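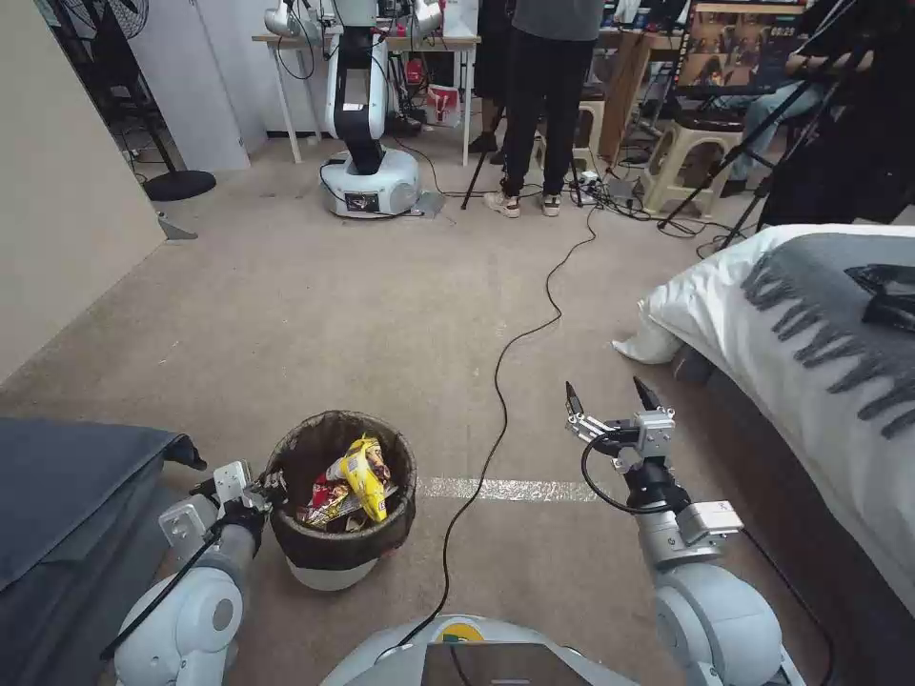
The waste contract with Mellar ends in June and was the main business of the meeting, held in the ground floor lounge at Skotside and opened at 6.35 pm with Borislav Radulović in the chair. There are 20 lots in the building and 14 were represented in person or by proxy, so a quorum was present. Mr Radulović spoke first to the contamination notices. He said most of what Mellar's drivers find in the recycling is ordinary room rubbish, such as a yellow chip bag and a red-and-white snack wrapper from a small bin like any in the building, tipped into the wrong bin downstairs. The owner of Unit 9 said the drivers were fussy. This was noted.

**1. Minutes of the previous meeting**

Accepted with one correction. Under "Side gate", "Unit 4" should read "Unit 14". Moved Unit 2, seconded Unit 11. Carried.

**2. Matters arising**

- Side gate: the latch has been replaced. It still sticks in wet weather. Leave for now.
- Stairwell lights: the electrician has been twice. The second-floor sensor turns off too soon. The chair will ask for the timer to be lengthened.
- Letterboxes: the owner of Unit 6 has still not received a key. Jornora to follow up, as managing agent.

**3. Waste and recycling**

3.1 Mellar has offered a further two years on the present terms, with one change. Each contaminated recycling bin would be charged as general waste after a single warning. At present we get three warnings per quarter. The chair read the relevant clause aloud.

3.2 Discussion was fairly long. Owners who live in the building felt they were paying for short-stay guests who don't know the local rules. Owners who let their units said the signs in the bin room are faded and in any case can't be read when the door is propped open. Both points were accepted.

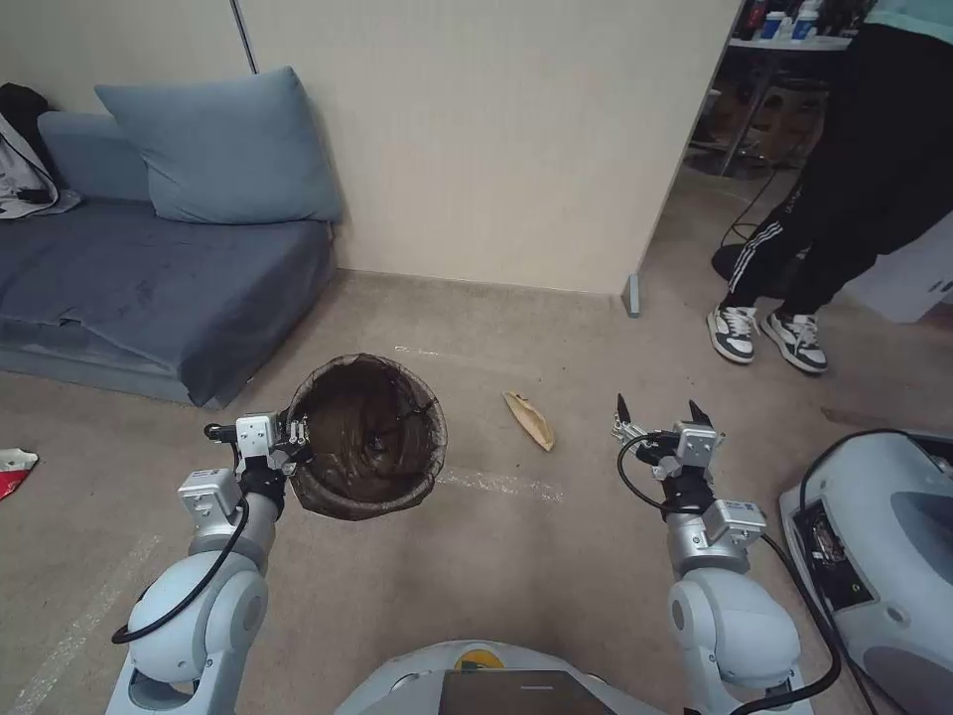 3.3 The owner of Unit 11 asked whether soft plastics could be collected separately. Jornora's representative said Mellar does not take them at all and that the drop-off point on Tomoana Street had closed over the summer. Until there is somewhere to take them, soft plastics go in general waste. Several owners were unhappy with this and asked for it to be raised with council again.

3.4 Food scraps: the green bin is collected weekly and is hardly used in the cooler months. Unit 2 suggested moving it closer to the stairs. Agreed to try it until the next meeting. Unit 7, whose kitchen window is above that spot, asked that it be moved back if there is any smell. Agreed.

3.5 It was suggested that let units be given a second small bin in the bedroom for paper. Unit 9 thought guests would ignore it. Unit 3 said her guests do use the one she supplies, though she has to relabel it now and then. After discussion it was left to individual owners.
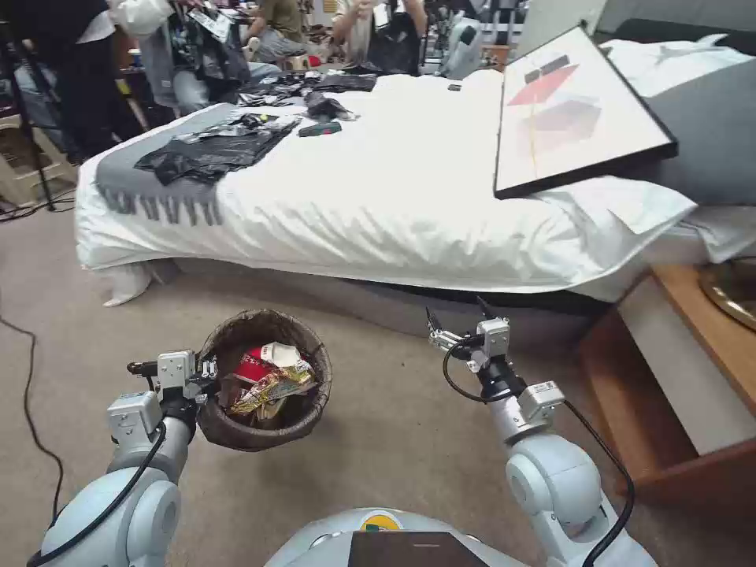

*Item 3.5. Bedroom wastebasket with wrappers and paper in together.*

3.6 Motion: that the Mellar contract be renewed for one year only, and that Jornora get two other quotes before it next falls due. Moved Unit 3, seconded Unit 7. Carried, with Unit 9 against.

3.7 Motion: that new bin room signs be bought, with pictures as well as words, and fixed to the wall and not the door. Moved Unit 11, seconded Unit 6. Carried without dissent.

**4. Bin room floor**

The drain is slow and the paint is lifting near the tap. One quote has been received, for $2110 including clearing the drain and two coats of non-slip paint. The bins would need to stand in the driveway for two nights. Unit 14 asked if the drain could be done alone. The chair said he had asked, and the saving was small. Quote approved, work to be done in August if the contractor is free.

**5. Hard rubbish**

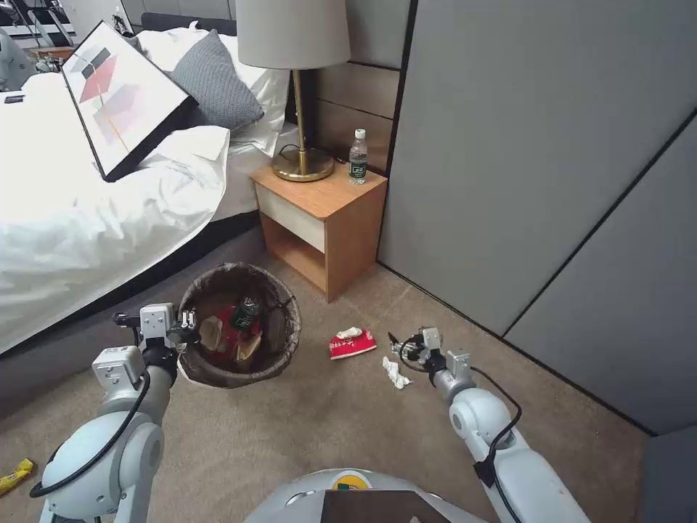 Council allows one booked hard rubbish collection a year for the whole building, and last year's pile was on the nature strip for nine days before the truck came. Jornora will book earlier this time and put a notice in the lift. The chair asked owners who are refurnishing to sort out what can be given away first. Pieces like a honey-coloured wooden nightstand or a big black-framed print would be taken quickly by the op shop, and don't need to go out with the mattresses. Unit 3 has the op shop's pick-up number and will send it to anyone who wants it. Nothing is to be put out before the notice goes up.

**6. Other business**

- Bikes: 5 bikes in the rack have no tags. Tags to be put on by the end of July, after which Jornora will move untagged bikes to the store.
- Noise: Unit 7 asked that the glass bin not be emptied into after 9 pm. Agreed, and to be added to the new signs.
- The hedge on the Tomoana Street side is over the footpath. Gardener to be told.

**Actions**

- Chair: stairwell timer, letter to council about soft plastics, reply to Mellar.
- Jornora: Unit 6 key, signs, floor contractor, hard rubbish booking, bike tags, gardener.
- Unit 2: move the green bin.

Next meeting in September, same room. Closed at 8.10 pm.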